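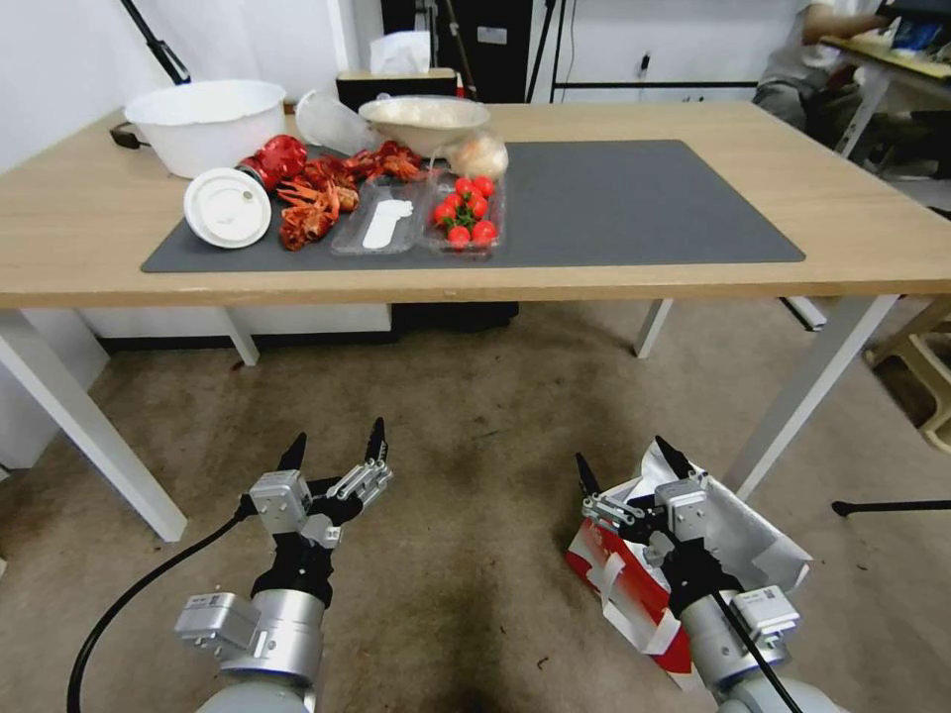

Figure 3. The clearing table at the Pesville site, with food and packaging on the mat and the robot's two grippers in front.

4.2 What the clearing job turned into

I should say first that I came to Pesville to study the kitchen, and I ended up spending most of my time one room over. The kitchen had its own changes (new ordering screens, mostly), but everyone I talked to kept steering me back to the clearing table. So that's where I put my chair.

Before the Taron system came in this January, clearing was a job people did between other jobs. You finished your own work, you walked past the table, you grabbed a can and a bag and threw them out on the way. It wasn't on anybody's schedule. When I asked workers to estimate how much clearing they did in a shift, most of them laughed, and a couple of them got a little annoyed with me – how would they know? It was just something your hands did.

The robot changed that by making clearing a thing with a start and an end. Now the table has to be "handed over," which is the phrase they all use, and someone has to decide when it's ready. Real food and trash get mixed up on the same mat, and that mix is the hard part. A tray with tomatoes in it is lunch. A crushed can is garbage. A clear plastic bag could be either one, depending on whether there's still something inside that a person wants. Workers used to settle this without thinking, and now they settle it out loud, sometimes with real arguments about it. I wrote down 21 of these in my field notes and I'm sure I missed plenty, especially in my first week when I didn't know what I was hearing.
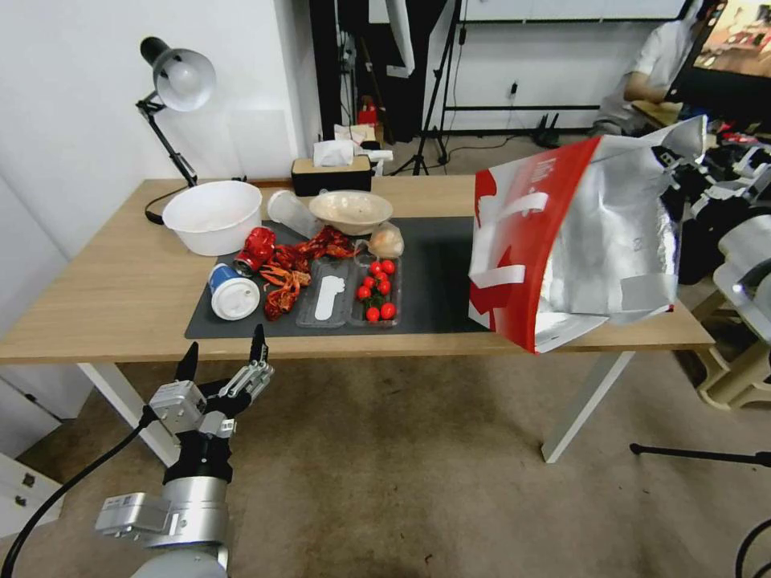
Bags came up more than anything else in those arguments. Foil ones and paper ones change shape when you grab them, and people had strong opinions about who should take them. One worker told me she'd rather do all the bags herself and leave the robot the cans. Another one said the exact opposite – she was sick of bags and thought handing them off was the whole point of the project. Both of them had been there more than 10 years, so I don't think this is a matter of experience. My guess is that it comes down to how much each of them minded the job in the first place, but I didn't ask it that way in the interviews and I wish I had.

The second change is about sitting. I didn't expect to be writing about sitting! Under the old arrangement, clearing got people up out of their chairs, and they talked on the way. With handovers, whoever is on the monitor stays at the desk and keeps an eye on things from there. At the Mansour site we heard a lot about being tied to a screen (see Section 3.4), and I heard some of that here too, though in milder words. Two people said they missed the excuse to walk around. One said his back felt better and he hoped the thing never broke.

The pay question I can't answer well. Management at both sites described the monitor shift as "the same job," and it's paid that way. The workers split on whether that's fair. The Fludunska survey, with its 400 responses, has a question on extra duties that comes close to this, and I'll use it in Section 5, but it asks about duties that were added on top. It doesn't have a box for a duty that used to be invisible and then got a name and a log sheet. Several of the people I interviewed at Pesville had written it in by hand next to the question, in the margin.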